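Filed under: Home Skills / Kitchen Basics
Reading time: 2 minutes
Last updated: June

Session 2 - The utensil holder

Welcome back, everyone, and thank you for all the drawer stories last time (I read every one of them, and I feel much better about my own). We're staying in the kitchen, with the little holder that lives on the table or by the stove and slowly fills up with everything we own.

Start by taking it all out. Wash the holder, dry it well, and lay the utensils on the table where you can see them. Match the chopsticks into pairs before anything goes back - you will find odd ones, we all do. Then give each compartment one kind of thing, and let the long-handled spoons lean wherever they have the most room.
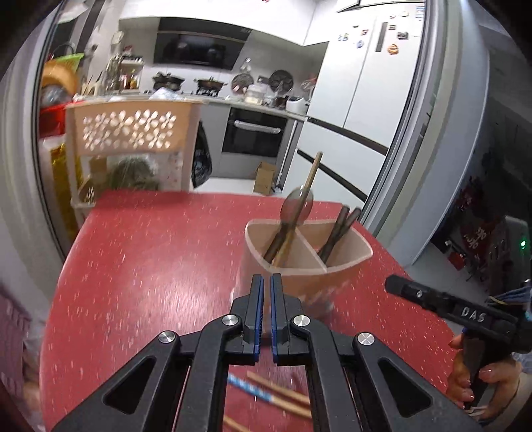 Fig. 1. Half-round holder with divided compartments, two chopsticks in the right-hand one.

For next time, please do your own holder at home and jot down what you left out of it. Two or three lines is plenty!

Shanthi Bandara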